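From: Védís Vestergaard
Date: 5/24/18
Re: Womeck two-arm kit, trial terms

Man-sik Sung wrote:
> Does the trial cover thin items such as flower stems,
> and are both arms included in the price?

Dear Mr. Sung,

Both arms are included. Artificial flowers and glass vases are among the items Fokham uses for the review.

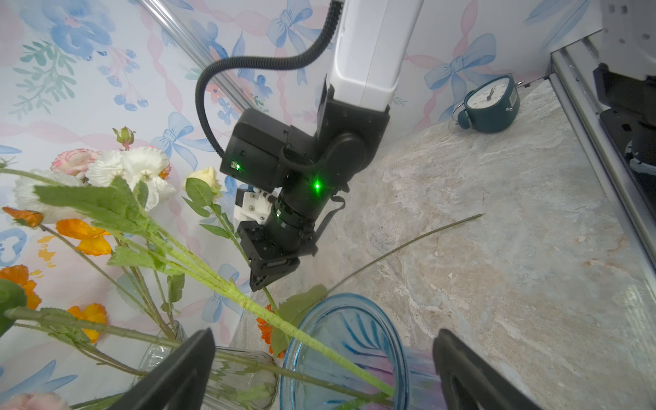
The trial fee is $700 and covers 2 weeks, with delivery by Zernholm. Gripper fingers may be exchanged once at no charge. Stems lying flat on the table are handled as a separate task and should be listed on your form.
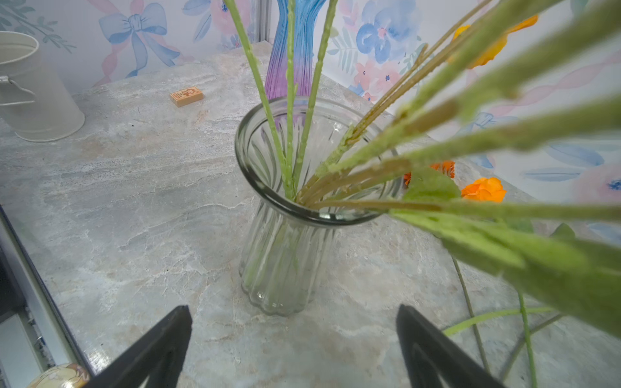 Booking
Please send the form to the Mathias office. Places are open through November.

Védís Vestergaard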